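Wurnside Brick Sorting Set – README

Version 2, September

What this is

A set of pictures and notes on the sorting of toy bricks by colour, which most households attempt once and then abandon. The bricks go into bins, one colour to a bin, on a flowery surface with roses and butterflies. The surface has seen better days and we have grown fond of it.

There are 3441 pictures in the current release, covering 722 sorting rounds. Earlier releases used the Plidell naming scheme, which had a separate code for every shade of beige. It has been retired with full honours.

Colours

Yellow, white and brown. The white group takes in light grey as well, after a long argument. Brown is written "brown" in the notes even where the brick leans towards orange. Striped pieces in black and yellow go with the yellow.

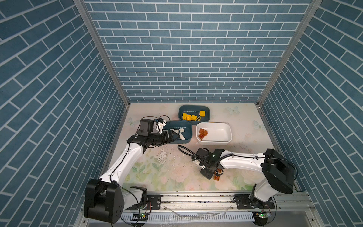
Rodach wrote in to say that light grey is not white, has never been white, and ought to have a bin of its own. Fair enough, but the grey bricks would be lonely in there. The label stays as it is until version 3, and anyone who minds can split the group using the shade column.

Bins

Two are dark teal and one is white. A bin's colour tells you nothing about what belongs in it, though the yellow and white bricks do get the teal ones. Brown gets the white bin and usually has plenty of room to itself.

Loose bricks

Anything on the mat is marked "loose", even when it sits right beside its proper bin – close doesn't count. Two-coloured stacks, such as white with yellow on top, are marked "mixed" and left for the reader to worry about.

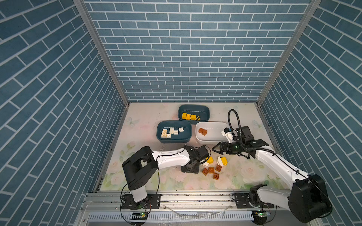 Known problems

Dark specks on the mat are sometimes marked as very small bricks. We have found 9 of these so far. Please send any others to the Pan list, with the picture number.

Scuffs are not labelled.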